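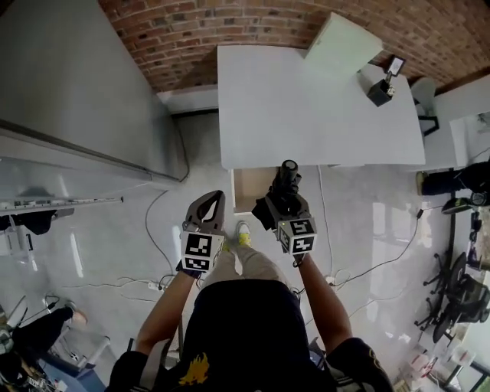 White table, glossy floor.

Went to see a used Grulow coupe today. The ad said 203 miles. The odometer agreed. The seats had a different opinion.

Seller wants 10 grand over sticker as it's "one of 100." One of 100 in that shade of beige, I found out in paragraph 4.

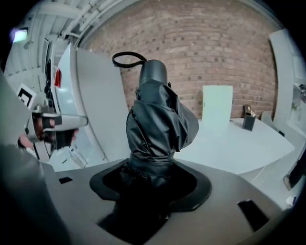 Elīna Zariņš: Beige holds its value, there's never a bidding war to lose.

Fair. I've offered sticker and he's thinking it over. So is my wife.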